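Call for Participants: Gripper Comparison Study, September Session

The Heiskanen Laboratory for Applied Handling is seeking adult participants for a study comparing two robot grippers, the Dondeo and the Skulton. Both are operated by remote hand controls and both are under review for work with cloth and other soft goods. No experience with robots is needed. The study reference is 2784 and should be quoted in all correspondence.

Participants will guide a pair of robot arms through short handling tasks with garments and fabric pieces in clear plastic bins. Each person completes 100 trials with each gripper, 200 in all, spread over 2 visits. The order in which the grippers are used is assigned by the laboratory and cannot be changed on request.
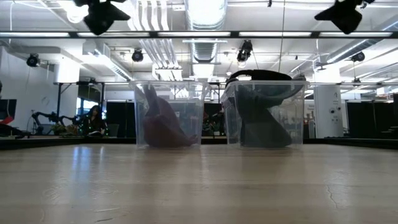 Sessions begin at 9:30 a.m. or 1:00 p.m. and include two rest breaks. A staff member will be present at all times to reset the materials and to answer questions about the controls. Participants may stop at any point without giving a reason, and payment for completed visits will not be affected.

The laboratory records the time taken for each trial, the number of failed grasps, and the force applied at the fingertips. After each visit, participants fill out a short form on comfort and ease of use. Names are stored separately from trial data – only the study coordinator has access to both.

Applicants must be 18 or older, able to sit for an hour at a time, and able to use both hands freely. Glasses and contact lenses are acceptable. Persons employed by the makers of either gripper are not eligible. Previous users of the Turkard controller may apply but should state this on the form, as they will be placed in a separate group.
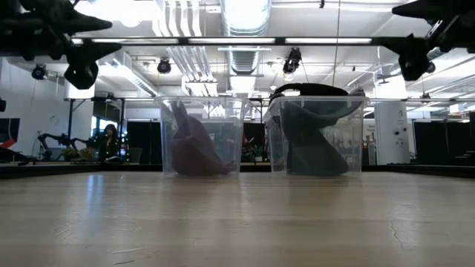 Selamawit Tesfamariam writes of an earlier round: I expected the thick fabrics to be the difficult ones, and it was the thin ones that kept slipping away from me. The first twenty trials felt slow. By the second visit I had stopped thinking about the controls and was only thinking about where to pinch.

Practice time is provided at the start of each visit and is not scored. Participants are asked to remove rings and bracelets before using the hand controls and to wear closed shoes in the workspace. Lockers are available.

To apply, send the completed interest form to Merja Seppälä, Study Coordinator, at the Heiskanen front office. Please list any times of day at which you are not available. Places are offered in the order in which complete forms are received, and applicants who cannot be placed in September will be kept on the waiting list unless they ask to be removed.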